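Flemari Project: Frequently Asked Questions

What is Flemari, in a nutshell?
It's our way of teaching a two-handed robot to sort parts off a conveyor from a fairly small set of demonstrations — 297 in the first round, which we're still rather pleased with!
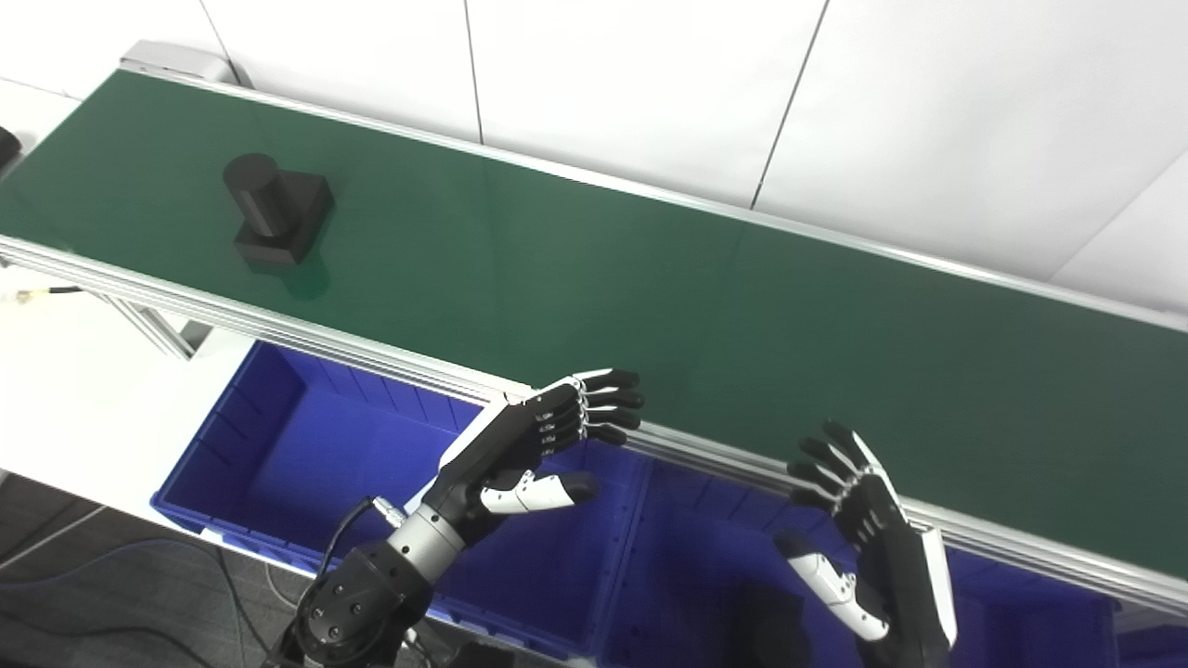

Both hands below the belt, with a black part on the green surface and the blue bins behind them.

Do you train in simulation too?
We do, and we'd be lost without it. Every policy gets 2000 simulated runs in Bolta before we fine-tune it on the real demonstrations.

Can I try it on my own parts?
Please do! The Louro release comes with six part shapes, and the setup guide explains how to add yours.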